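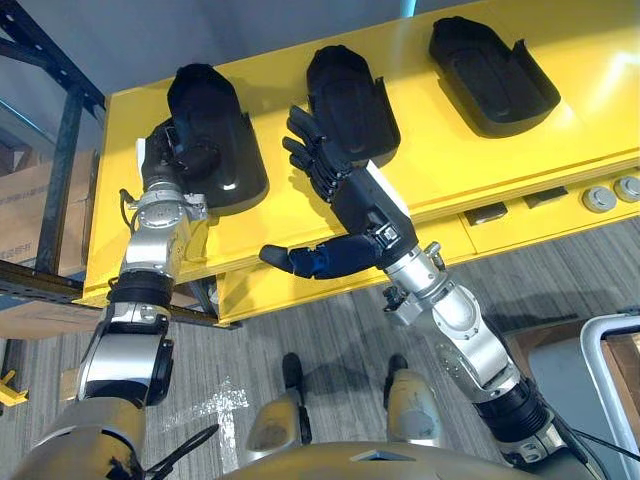
New handling rules for robot cells land in January, and they're shorter than you'd think

Well, I've finally got my hands on the new Rastum handling code, and I read the whole thing over two pots of tea so you don't have to (you're welcome!). It's 66 pages long, down from 77 in the last version, and the good news is that most of what's gone is the stuff everyone skipped anyway.

The bit people will care about is the section on hands. Up to now the code treated a five-fingered hand and a simple two-fingered gripper as the same thing, and anyone who has worked next to both will know how daft that was. From January each type gets its own checks before a shift starts. Fingers have to be opened and closed all the way with nothing in them, screws on the hand have to be looked at by a person, and any cable on the arm has to be followed by eye from one end to the other. There are nine checks for hands and eight for grippers, and yes, somebody has to sign for them.

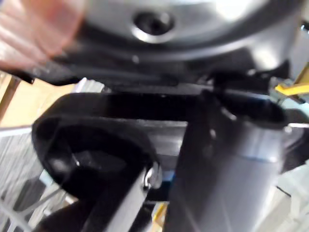 I rang Evdokia Antoniadis at Condeck, who sat on the drafting group, and asked her why the screws get a whole page to themselves. She laughed and said it was the page they argued over longest! Her view is that a small screw working its way out is the sort of fault a person spots in seconds and a log file never mentions, so she wanted it written down in plain words.

Not everybody is thrilled. Nassoro Mwakalinga, who trains new starters over at Grida, likes the checks but thinks the signing part will turn into box-ticking by spring. He'd have liked one named person per cell instead, the same one all week, and I must say I'm with him on that. He also reckons the floor marking section is too vague. It says the standing area must be "clear to a visitor", and I'd love to know which visitor they had in mind.

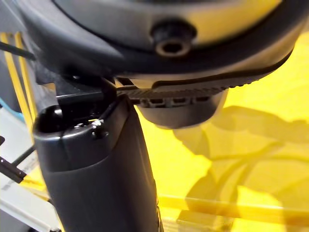 Issue 9, page 8

Anyway, if you already run a cell under the old code you can carry on with your present sheets until the end of March, as long as the new ones are up on the wall by then. Baranauskienė is printing the sheets in a wipe-clean version, and I've asked for a couple to try out. I'll say how they stand up to greasy thumbs in the next issue.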